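Search tickets Search Advanced

Intermittent packet loss on upstairs network segment after switch replacement

Status: Resolved
Priority: Normal
Category: Wired network
Site: Skasitcombe office, upper floor

Reported symptom: file copies from the upper floor to the Lustach file server stall for several seconds, then resume. Web browsing is mostly unaffected. Desk phones on the same floor drop audio mid-call. The ground floor has no complaints.

The fault began after the old unmanaged switch in the upstairs cabinet was swapped for a Morkus managed unit with 24 ports. The uplink runs through the wall to the ground floor rack. 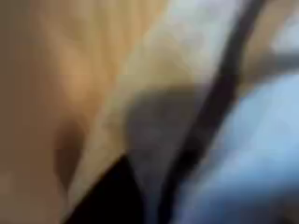 Opened by: Voß | Network support, Skasitcombe | Updated Friday, 4:40 p.m. | 12 comments | 3 shares

Initial checks were done from a laptop on port 9 of the new switch. Ping to the default gateway with small packets showed no loss over 600 requests. Ping with 1400-byte packets lost 4 percent over the same number of requests. The loss came in bursts. Between bursts, round-trip time was normal.

Pinging another machine on the same switch with the large packets gave no loss. That puts the fault on the uplink or past it.

Port counters on the uplink (port 24), upstairs side:

Link speed: 1000 Mbps
Duplex: full
CRC errors: increasing
Late collisions: 0
Pause frames received: 0

Port counters on the ground floor side of the same link:

Link speed: 1000 Mbps
Duplex: full
CRC errors: 0

Both ends agree on speed and duplex, so a negotiation mismatch was ruled out. Errors only on the upstairs receive side suggested the cable, a termination, or the transmit side of the ground floor port.

Step 1. Moved the ground floor end from port 2 to port 6. Cleared counters on both switches and started a large copy from the file server. CRC errors upstairs began climbing within a minute. The ground floor port is not the cause.

Step 2. Replaced both patch cords with factory-made Cat 6 cords, tested beforehand on the bench. Cleared counters again. No change.

Step 3. Moved the upstairs end from port 24 to port 23. No change. Moved it back to keep the port labels correct.

Step 4. Forced the link to 100 Mbps at both ends. CRC errors stopped. Throughput dropped as expected, and phone audio was clean for the rest of the morning.

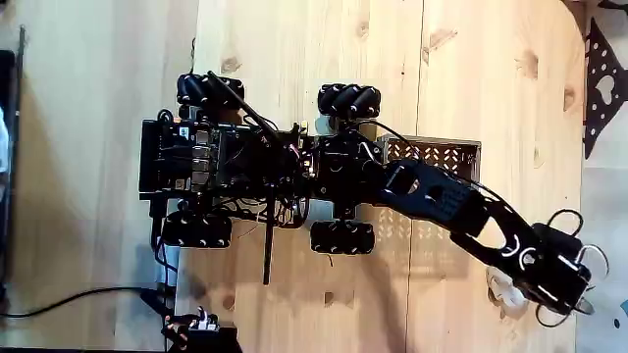
A link that is clean at 100 and dirty at 1000 usually has trouble on one of the two pairs that the lower speed leaves idle, meaning the blue pair or the brown pair with standard wiring. The slower link also tolerates more noise, so this was taken as a strong hint and no more. The forced setting was left in place until the cable could be tested. Users on the upper floor were told to expect slow copies until then.

Ran the cable diagnostic built into the Morkus switch. Output:

Pair A: OK
Pair B: OK
Pair C: OK
Pair D: impedance mismatch, 4 m

The diagnostic measures from the switch end and is not precise at short range. The figure still places the fault close to the upstairs cabinet and away from the ground floor rack. The cable enters the cabinet through a conduit and ends at a wall jack behind it.

Firmware on the switch was checked against the vendor's current release. It was one version behind. The release notes list no fixes for port errors, and the update was put off so as not to change two things at once.
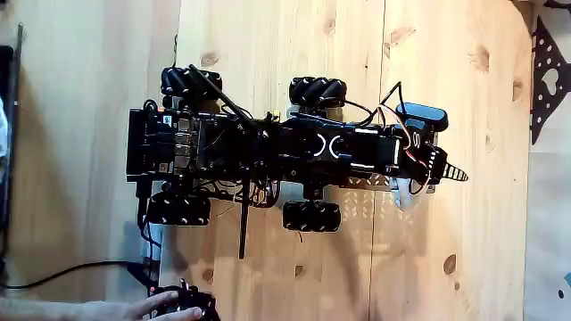

Lustach replied: before you pull any cable, look at the jack itself. We had the same reading on a run in the other building and the punch-down on the brown pair was barely seated. It passed a continuity test every time. Also check for a tight bend where the cable leaves the conduit.

Followed up on both points. The wall jack was opened. The brown conductor was seated, but the brown and white wire was sitting high in its slot with the insulation only partly cut. The pair had also been untwisted well past the jack body. No sharp bend was found at the conduit.

Cut the cable back, fitted a new jack, and kept the twists up to the contacts. There was enough slack in the conduit for this. Diagnostic repeated: all pairs OK.

Returned both ends to auto-negotiation. The link came up at 1000 Mbps full duplex. Large-packet ping to the gateway: 600 sent, 600 received. The file copy ran to completion with no stall. CRC counters stayed at 0 on both sides.

Why the old switch showed no symptoms: its configuration could not be read, but the label gives 10/100 only. The bad pair was never in use.

Remaining: update the switch firmware at the next maintenance window in September. Re-terminate the spare run in the same cabinet, which has the same type of jack and has not been tested.

Resolution code: physical layer, termination

Was this ticket helpful? Yes (6) No (0)
Share 3 Comments 12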